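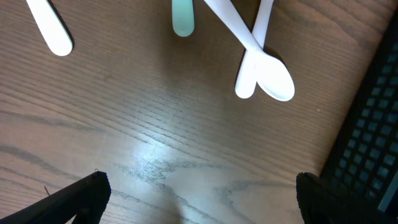
The block potluck is back, and so am I

Hello again from the Clekside Neighbors newsletter! I skipped the last one (new job, old car, long story), so I owe you a proper catch-up, and the big thing on my list is the July potluck. We're doing it on the green behind Naylor Street again, starting when the shade gets to the benches, which if you've lived here a while you know means a bit after five.

Last summer we had 24 households and I ate far too much of Vimala Murthy's tamarind rice. This year 26 have signed up already, and I've heard from two people on the far side of the creek who want in. Say yes to everybody, that's my feeling. The green is big enough and the kids will be up the trees anyway.

Now, food. The sign-up sheet is very heavy on desserts at the moment. I love a dessert! I am bringing one myself (peach thing, my aunt's recipe, too much butter). But we have seven cakes and one salad, and the salad is Mathis Barbier's, and he told me it's "mostly cheese." So if you haven't picked yet, please think about something green, or beans, or a big tray of roasted vegetables. Cold noodles went in about ten minutes last time and I didn't get any, which I'm still sore about.

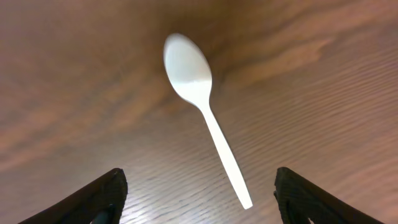 Please put a label on your dish too. Masking tape and a marker will do. Name on the bottom, what's in it on the side, and if there are nuts, write NUTS in great big letters. We have three kids with allergies on the block now and their parents would like to sit down for once.

Imani Rosenthal is lending us her folding tables, and Xiomara Alcantara has the long extension cord for the music. I've asked her to keep it to one hour of accordion. We'll see. If you can carry things, come early and find me by the gate, I'll be the one in the orange hat, pointing.

Also on drinks: we're doing the big lemonade cooler again, the one with the drippy tap. Bring your own cup, something you'd recognize, and I'll put out a pen for anyone who forgets. Ice is the thing we always run short on. If you've got freezer space the week before, fill a couple of bags and you'll be my favorite person.
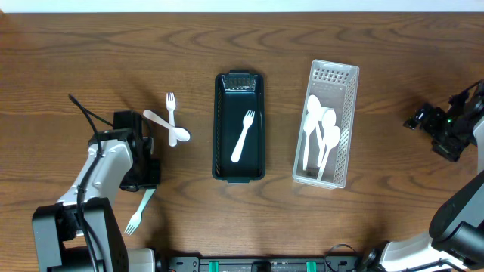
Rain plan is the church hall on Kavier Road, same time, shoes wiped please. I'll put a note on the gate by noon if we're moving, and Tamsin Delacroix will text anyone who gave her their number.

One more and then I'll let you go. There's still a blue casserole dish with a chipped lid sitting on my porch from last year. I've asked up and down the street. If it's yours, come and get it, or I'm filling it with peaches and calling it mine.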